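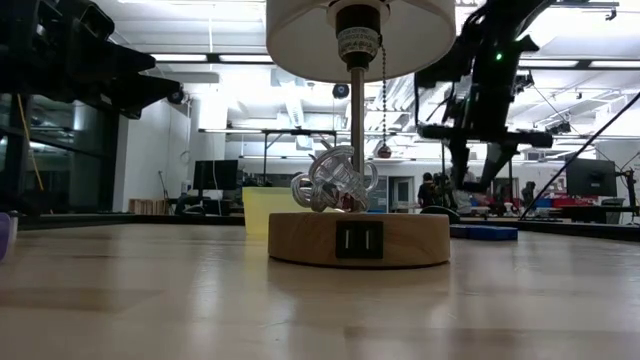 Teaching the Pull-Chain Task by Teleoperation

Posted 01/11/2020 by Wanpen Paisan

This page covers recording demonstrations of a two-arm robot switching a table lamp on and off by its pull chain. It assumes the Lorkitz leader arms are calibrated and the recorder is running. For calibration, see Buppha Inthanon's setup page.

1. Place the lamp within reach of both arms, with the chain facing the right arm. Move both arms through their full range once before recording. The shade must not touch either arm at any point.

2. Set the recorder to 20 seconds per episode. Set the follower gripper force limit to 40 percent. A higher limit pinches the beads and makes the release uneven.

3. Start each episode with both grippers open and above the height of the socket. Bring the left gripper down to the pole and close it lightly. This arm only steadies the lamp. 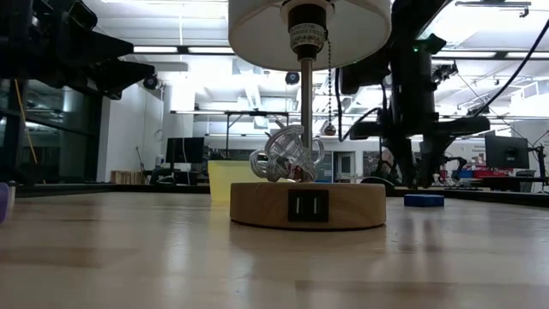 4. Bring the right gripper in from the side with the fingers parallel to the pole. Close on the chain a short distance above the end pull. Closing on the pull itself works less often, as the metal tends to roll out of the fingers.

5. Pull straight down at a slow, even speed until the switch clicks. Stop, hold briefly, then let the chain rise before opening the gripper. Opening at the bottom of the stroke makes the chain swing, and the next grasp in the episode will miss.

6. Return both arms to the start pose. Mark the episode as good or bad before starting the next one. Do not repair a failed grasp inside an episode unless you are recording the recovery set.
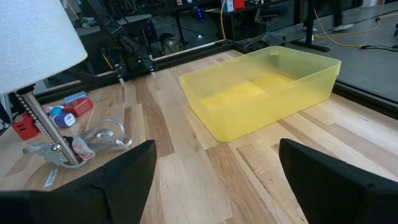 Variation in the surroundings matters as much as variation in the lamp position. A policy trained on a bare table tends to fail when other objects are present. Leave items such as the yellow bin and the red block on the table, and move them between batches. Keep loose plastic at the foot of the lamp away from the end of the chain.

Our first set had 253 episodes, of which 237 were kept. Most of the rejected ones were early releases in step 5. Export the kept episodes in the Orard format and check the wrist video for dropped segments before training.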